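**Small desk fan, cord taped up - keep or bin?**

**Nosel**, 2019-02-02
Sorting out the box room and I've got down to the little fans. One is a peach-orange desk fan, the sort with a ring base and a knob at the side for tilting. The cord has brown tape on it near the plug. I'd like to keep it for October, when the heating comes on and the room gets stuffy. Keep or bin?

**Puterine**
Bin. Tape on a cord means somebody already had a reason to tape it. You can get another small fan for next to nothing.

**Mumcombe**
Disagree. It's a low voltage lead if it runs off USB. I've had one taped for 2 years on my desk. Take the tape off, look at what's under it, then decide. If the outer sleeve is scuffed and that's all, put fresh tape on.

**Puterine**
And if it's bare wire under there?

**Mumcombe**
Then cut it back and fit a new end, or bin it. I'm only saying look first.

**Uddin**
Which charger are you using with it? Check what it's rated for. Also the tape should be proper electrical tape. Brown parcel tape goes sticky and then falls off - I've cleaned that mess up more than once.

**Nosel**
Not sure what kind of tape it is. It's wrinkled and frayed, and tapers at one end. The charger is a small yellow one with two flat pins. Fan, charger and cord together:
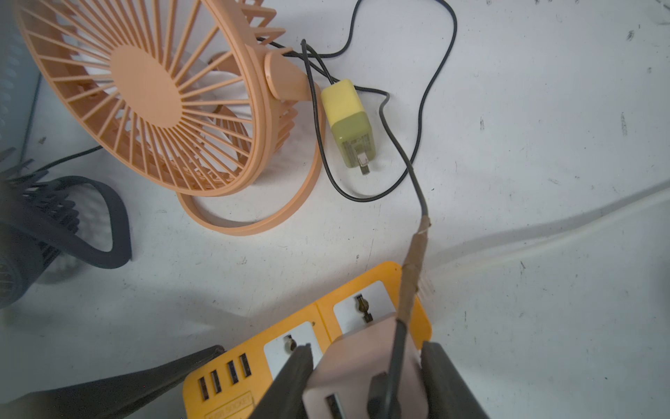
**Uddin**
How do you get the dust out of the grille on these?

**Mumcombe**
Unplug it and use a dry paintbrush between the spokes, then a damp cloth on the outside. Leave it to dry before you run it.

**Puterine**
Still bin for me, or at least don't leave it running overnight.

**Nosel**
Fair enough. I'll peel the tape off tonight and see what's under it. The other fans are going to the tip either way.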